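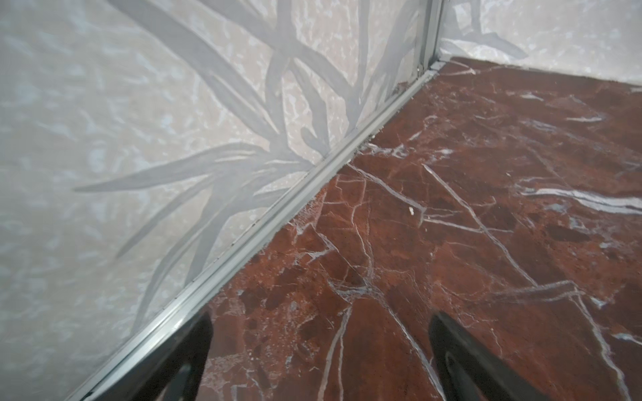
Urkimside Damp Homes Advice — progress report to Ionescu Fund, May

Quick one this time, sorry, year end accounts ate most of the month. Full budget sheet follows seperately.

Home visits
On track. 9 streets now covered, was meant to be 7 by this point. Most of the calls are still the same thing: mould behind wardrobes, bathrooms with no extractor, trickle vents painted shut years ago. Panagiotis Grgić does the readings and leaves a one-page sheet with each household. We have rewritten the sheet. Shorter, bigger type, the bit on tumble dryers moved to the top as people kept asking.

Small grants
Spent so far: £2,384. Mostly fans, a few dehumidifiers on loan, one door that wouldn't shut. Cap per household stays at £400. Two requests went over and we said no to both, one of them has since gone to the landlord instead and been agreed. The other is waiting.

Landlords
Slow. Wurkier Lettings have answered 3 letters out of the batch and want everything by email from now on, fine by us. Brimo Housing sent someone round to Tanner's Row and then went quiet. Mirjana Vidmar is chasing and will go above the area manager if there's nothing by the end of the month.

Drop-in
Moved to the library, back room, 4pm start. Better numbers than at the church hall and the heating works. Parents come straight from school so we need a box of toys or something — can this come out of the refreshments line? Please confirm.

Problems
Second damp meter is reading high on everything, including a dry brick. Gone back to the supplier. Until its replaced we are sharing one and the visits take longer to book.
Leaflet translations late. Printer has the files now.

Next
Four more streets, north of the canal.
Follow-up calls to the first homes we saw in winter.
Meeting with the council's private renting team — date not fixed yet, they have moved it twice.

Need from you: answer on the toys, and whether unspent travel money can roll over to the autumn. Mirjana has the figures if you want them before the budget sheet goes in.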